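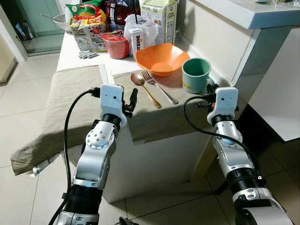
Speaker notes, Monday talk, "The Table Before the Meal"
Ruairi Lindsay, 30/01/2023

Good evening, and thank you for coming. (Wait for the door to close.)

I will speak 20 minutes, and then we have time for your questions.

Start with the cloth. My grandmother was born in 1915 and she put a linen cloth on the table every day, also for soup. I still think linen is the best choice. It hangs in soft folds and it does not need to be perfect.

Next, the spoon and the fork. Gold color next to silver color is allowed! Many people asked me this in November. Put the bright bowl behind them, so the hand goes first to the spoon.

Food packages: take them away before you lay the places. (Pause. People laugh at this usually.) 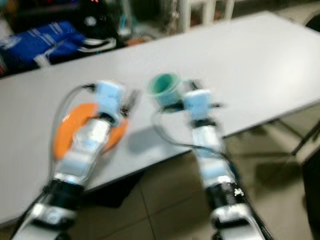

Reading time: 1 min

Now the cup. A teal-green cup on a pale table is easy to find with the eye, and orange close to it makes both colors stronger. Please try this at home with two things you already have.

Say a few words on bare tables. Without a cloth, the top shows soft reflections, so choose your lamp with care.

Last point: the Ospina workshop has 30 places. The list is by the door.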